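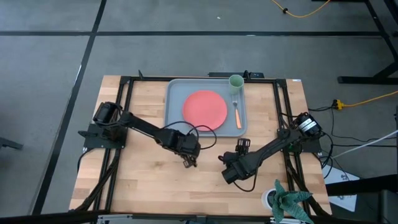
3 min read

Posted 5/9/25

I have a thing about trays now. I blame breakfast.

For the longest time we just carried stuff to the table in our hands, two trips, three trips, one more for the fork I forgot (always the fork), and by the time I sat down my toast had given up on me. Then I found the blue-grey tray at Wekden, way at the back by the garden hoses, marked down to 8 dollars, and it has pretty much changed how I eat. I know how that sounds!

It has rounded corners and a raised rim in a lighter shade, and the rim is what sold me. My old one was a flat board with handles, and anything with a round bottom went for a ride the second I turned the corner out of the kitchen.

The coral-pink plate came later. I'd wanted that color for ages and kept talking myself out of it, because pink plates seemed like something you buy for a kid's birthday and then regret. But on top of the blue-grey? So good. The cup is pale green, and the fork has an orange handle that gets wider toward the end, so nothing matches and I like it that way. I tried an all-white set from Soltotness once and it felt like eating at the dentist's.

I set it up the same way every time now. Plate a little off center, cup in the top right corner, fork down the right side under the cup. Yes, I know forks go on the left. My grandmother would have words. But I eat right-handed and there's no knife involved with scrambled eggs, so on the right it stays.

The butcher-block top is the other half of this. It's all narrow strips, tan and cream with some browner ones mixed in, and it makes every bright color look better than it did in the store. I oil it every May, which takes me most of an afternoon and makes the whole place smell like a hardware store (in a nice way). The rest of the year I wipe it down and try not to park anything hot on it.

Next on my list is a bowl. There's a mustard yellow one at the Sesham shop that I've picked up and put back on two separate visits. It's a bit too wide to share the tray with the plate, so it would have to be a soup-only bowl, and do I eat enough soup to justify that? I'm going back this weekend with a tape measure.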